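**To:** Jouko Lindqvist, Koivisto Fund
**From:** the Lomeo teaching-by-demonstration team
**Date:** 19th April

Dear Jouko,

Thank you again for your patience over the winter, and for the kind note you sent when we wrote in January to say the second hand was still being repaired. It's a pleasure to write with better news this time! We have moved on to the plate-and-pastry task, in which the operator guides both hands by remote control and the robot is meant to learn from what it is shown.

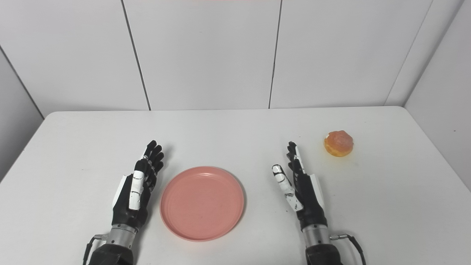 Plate between the hands, pastry farther back on the right.

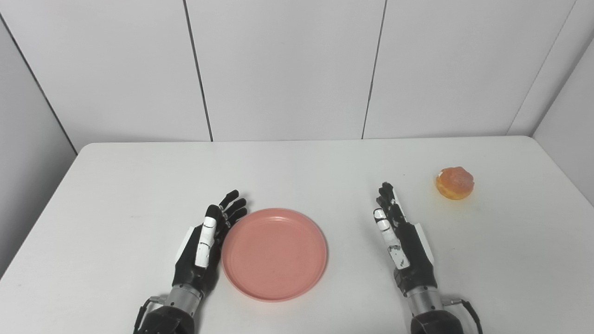 Since January we have recorded 149 demonstrations of this task, against the 400 we promised you by the end of the grant. I know that looks like a slow start, and in a way it was — we threw out a good many early recordings when we found that our operators were each doing the job in their own style. One would lift the pastry with the right hand straight away, another would slide the plate over first, and the learned behavior came out as a rather hesitant mixture of the two. We now have a written routine that everyone follows, and 69 of the recordings we kept were made after it came in.

The Zokel gloves have been the other big topic here. They track the fingers nicely, but the thumb tends to lag a little behind the operator's own, and with something soft and sticky that little delay matters a great deal (we have squashed more pastries than I would like to put in a budget line). Ernow has sent us new software for the gloves, and our operators tell me they feel less tired at the end of a session, so I am hopeful.

Training new people is going well too. We have eight operators now, and a newcomer usually needs a couple of afternoons before we keep what they record.

For the next stretch we plan to move the plate and the pastry to new starting spots more often, and then to try plates of other sizes. We would also like to ask whether the travel money we didn't spend could go toward a spare pair of gloves — I'll send the figures separately, and I'm happy to talk it over by phone whenever suits you.

With warm thanks from all of us at Lomeo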